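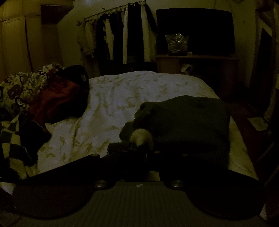 According to the Marsden reviewer, item 4 should fail outright whenever the fasteners have only been looked at and not checked with a driver. The comment is accepted and the wording below has been changed.

HAND-HELD GRIPPER, GARMENT WORK IN HOMES
Pre-session checklist, Ovau procedure, revised 2024-02-27

1. Work surface: one garment laid out apart from the heap. PASS
Comment: dark green garment on the right half of the bed, other clothes on the left.

2. Sheet or cover under the garment: folds noted. PASS WITH COMMENT
Comment: rumpled. Record it — do not smooth it between takes.

3. Lighting: enough to tell dark fabric from the gripper. REVIEW
Comment: room is dim and the central mechanism is close to black. Add a lamp or log as low light.

4. Fasteners: each one tried with a driver, none turning by hand. OPEN
Comment: visual check no longer accepted.

5. Marker on the ribbed panel: in view and uncovered. PASS

6. Screens in the room: off or blank. PASS
Comment: television screen blank.

7. Finger travel: open and close fully 9 times with no load. OPEN
Comment: Kalach asks for 100 cycles after a part change only.

8. Floor: loose items moved out of the operator's path. FAIL
Comment: flat sheet on the floor near the tall opening. Remove before start.

Items 4 and 7 to be closed by the operator. Stop after 40 minutes and repeat item 4.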